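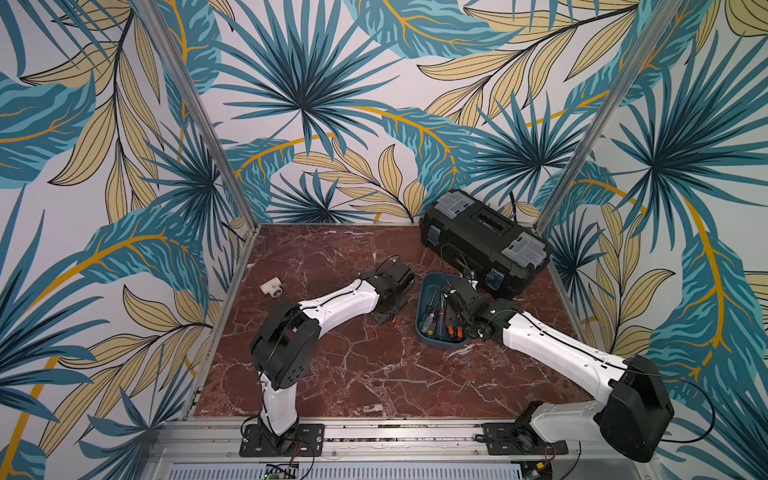 The Lokness Circlet is a gold ceremonial crown formerly used at the investiture of the rulers of Kollura, a small island principality. It weighs 823 grams and is set with 86 garnets and eight river pearls. A central stone, known as the Na, was removed during the colonial administration and is held separately.

History

The circlet was made for the coronation of the third ruler of the Vukotell dynasty and replaced an earlier silver band. It remained in use for nine investitures. When the principality became a protectorate, the regalia were shipped overseas under an inventory of 305 items, and the Na was listed there as a gift. Later historians have disputed this wording. Rhonda Grewal, in her study of the Vukotell court, argues that the regent who signed the inventory had no authority to give away crown property.

Return and present status

The circlet was returned to Kollura after independence – without the stone – and is displayed each March in the former palace at Lokness. Talks on the return of the Na have been held twice and ended without agreement. The current head of the dynasty has no constitutional role and has never worn the crown in public.

See also

Vukotell dynasty
Palace of Lokness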